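Polsterbett Skirnon von Londwood – mein Bericht nach einem knappen Jahr

Seit letztem März schlafen wir nun im Skirnon, und weil mich im Bekanntenkreis immer wieder jemand danach fragt, schreibe ich es jetzt einmal ordentlich auf.
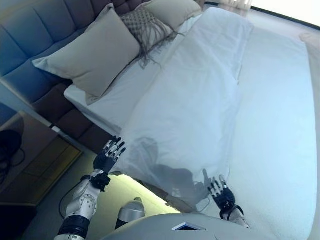
Gekauft haben wir das Bett nach langem Hin und Her (mein Mann wollte eigentlich Massivholz, ich wollte endlich etwas zum Anlehnen), und bezahlt haben wir 1856 Euro mit Lattenrost, ohne Matratze. Das ist viel Geld, und ich habe vor der Bestellung drei Abende lang Stoffproben auf dem Küchentisch hin und her geschoben. Die Farbe ist nämlich so eine Sache. Am hohen Kopfteil sieht man es ganz gut: Zur einen Seite hin wirkt der dunkle Bezug im kühlen Licht blaugrau, weiter oben geht er in ein gedämpftes Braun mit einem Stich Malve über. Ich mag das inzwischen sehr, aber wer ein eindeutiges Grau erwartet, sollte sich unbedingt die Probe schicken lassen und sie morgens und abends anschauen.

Geliefert wurde das Bett in 5 Paketen, von denen das schwerste 40 Kilo wog. Die beiden Herren von der Spedition waren ausgesprochen nett und haben alles bis ins Schlafzimmer getragen, der Aufbau blieb dann uns überlassen. Die Anleitung ist brauchbar, nur die Zeichnung zum Verschrauben der Seitenteile haben wir dreimal falsch herum gelesen. 145 Minuten hat es gedauert, mein Mann hat tatsächlich die Uhr gestellt!

Nun zum Wichtigsten, dem Sitzen und Liegen. Das Kopfteil ist in gepolsterte Felder unterteilt, und ich hatte Sorge, dass mich die Nähte beim Lesen im Rücken stören. Tun sie nicht, auch nicht nach zwei Stunden mit einem dicken Krimi. Ich stelle mir ein Kissen schräg davor und sitze besser als auf unserem Sofa. Die Seiten sind ebenfalls dick gepolstert, und dafür bin ich dem Hersteller wirklich dankbar, denn am alten Bett habe ich mir jahrelang das Schienbein gestoßen. Einen Nachteil hat die Polsterung allerdings auch: Das Spannbettlaken über die Ecken zu ziehen, ist ein ziemliches Gefummel, weil zwischen Matratze und Rahmen kaum Platz für die Finger bleibt.

Beim Putzen bin ich zwiegespalten. In den Nähten setzt sich Staub ab, und auf dem dunklen Stoff sieht man jede helle Fussel. Ich gehe alle zwei Wochen mit der Polsterdüse darüber, dann ist es gut. Einen Teefleck habe ich mit lauwarmem Wasser und etwas Gallseife wieder herausbekommen, ohne Rand.

Noch ein Wort zur Bettwäsche, weil auch danach gefragt wird. Bei uns bleibt alles weiß, das hebt sich vom dunklen Rahmen so schön ab, und Farbe – oder jedenfalls Beige und Graubraun – kommt nur über die Kissen dazu. Mein Liebling ist das kleine mit dem Gittermuster und den langen Fransen. Praktisch ist es überhaupt nicht, die Fransen wollen nach jedem Bettenmachen entwirrt werden, aber hergeben würde ich es nicht.

Was mir fehlt, ist Stauraum. Den Bettkasten gab es nur gegen Aufpreis, wir haben ihn uns gespart, und heute würde ich ihn mitbestellen. Gequietscht hat bisher nichts, eine Schraube am Fußende mussten wir im Herbst nachziehen.

Von mir gibt es vier von fünf Sternen.

Remedios Pastor, 14. Februar 2022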